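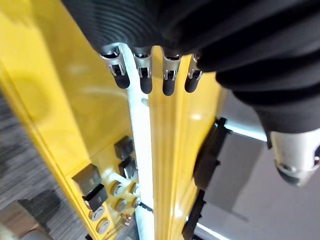 Fig. 4: Row of four silver clips with black rubber tips

Adding a lot to your sale catalogue

I set up Flodon for our little furniture saleroom in September, so these are the steps as I do them myself.

1. Open Lots and press New. Flodon gives you the next free number (mine was 1,354 last time).
2. Type the maker, the wood and the date, in that order. If you only think you know the maker, tick Attributed. I forgot this once on an Estus sideboard and had to ring three bidders — not a fun morning!
3. Put the sizes in centimetres.
4. Fill in the condition box. Scratches, old repairs, replaced handles, the lot. You get 12 lines and I nearly always use them all.
5. Add your low and high estimates, then press Save.

Note: past owners go under History, and they won't show in print unless you tick the box beside each one.

Caution: once you press Publish, the lot number is locked for 36 hours. You can still change the words, but you can't move a chair from the Lie room to the Rerkitz room, so check the room first.

6. Print one proof page and read it out loud (I do, anyway).

Last changed 07/03/2026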